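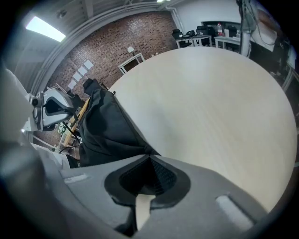
Kalliopi Kolev writes that the first siren found her household in Birkent with a flashlight in one room, the batteries in another and no agreement on where to sit. She asks that the guidance on shelter rooms be put in plain words, with the kitchen and the workshop included. The notes that follow replace the sheet issued in April and apply to houses and apartments in Birkent, Buslow and the Clanedthorpe district.

Choosing the room

Where a building has a reinforced room or a basement shelter, use it. Where it has neither, choose an inner room with as many walls as possible between it and the outside. A hallway or an interior stairwell is generally better than a bedroom. Kitchens and bathrooms are poor choices on account of tile, glass and gas fittings. Every person in the household should be able to reach the room within the warning time given for the area, at night and without lights. Walk the route after dark and move anything that catches a foot.

Preparing the room

Take down mirrors, framed pictures and anything stored above shoulder height. Heavy shelving should be fixed to the wall studs or emptied. Oil the hinges and check that the door closes without force – a door that sticks in damp weather should be planed before it is needed. Do not use the shelter room for paint, solvent or spare fuel.

Keep the following inside and do not borrow from it:
Drinking water in closed containers
A battery radio and a flashlight for each adult
Food that can be eaten cold, and a manual can opener
A first aid kit and one week of regular medication
Copies of identity papers in a sealed plastic bag
Sturdy shoes for every person, stored with socks inside
A whistle, work gloves and a small pry bar

Batteries keep best outside the device. Tape them to the handle in the right number, and write the month of purchase on the tape.

In the kitchen

Turn off the burners before leaving the stove if this can be done in passing. Slide pans of hot oil to the back while cooking during periods of alert, and keep a lid of the correct size beside them. Glass jars belong on low shelves. A strip of wood along the front of an open shelf, glued and tacked, will hold most jars in place when the building shakes.

Households that store water in large drums should note that a drum cannot be carried down a stairwell. Smaller containers with handles are preferred. Rinse them with plain dish soap, fill them to the neck, and mark each one with the date of filling.

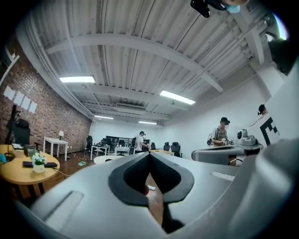 Ceiling lights and a wall-mounted air conditioning unit in a large room.

In the workshop

Machines with exposed blades should be wired so that a single switch near the door cuts power to all of them. Paint the switch plate a bright color. Gas cylinders are to be chained upright, with the valve closed when not in use. Hearing protection is a particular concern: a person wearing earmuffs at a table saw may not hear the siren at all. The Antwi warning lamp, which flashes when the siren circuit is active, is suitable for garages and sheds and may be requested at the Buslow office under form 77.

Windows

Adhesive film holds broken glass together better than crossed tape. Clean the pane with diluted vinegar, wet it, and smooth the film outward from the center with a plastic scraper. Film does not make a window safe to stand near. Close shutters at dusk and keep curtains drawn – thick fabric will stop a good deal of small debris.

After the all-clear

Remain inside until the official message is given. Check for the smell of gas before touching any switch. Sweep glass with a stiff broom while wearing shoes and gloves, and double-bag it. Do not approach or handle fragments of metal in the yard, however small they are; keep children and pets indoors and report the location to the district line.

Replacement window film is available at the Clanedthorpe depot until the current stock of 1,000 rolls is exhausted. Residents should bring the measurements of their windows in inches.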